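How do I wash a fringed throw pillow without ruining it?

Ga-eun Moon
I have a white throw pillow with rows of shaggy fringe and no care tag. The cover doesn't come off. Can it go in the washer, or is it hand wash only?

Ji-hoon Ma
Hand wash. Fill a tub with cool water and a little mild detergent, press the pillow under, and let it soak. Rinse twice. Don't wring it — squeeze it between two towels. Mine took all of Saturday to dry. 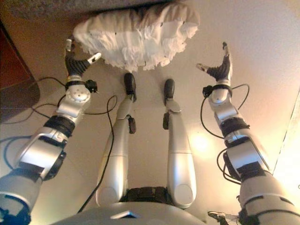
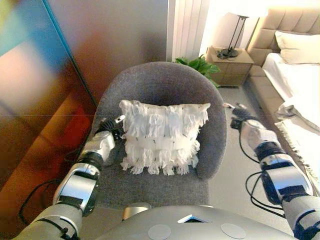
Once it's dry, comb the fringe with your fingers, one row at a time. A wire brush pulls threads out. If the filling still feels damp, leave it near a fan overnight.

brillik92
I just put mine in on delicate. Came out fine, a little lumpy.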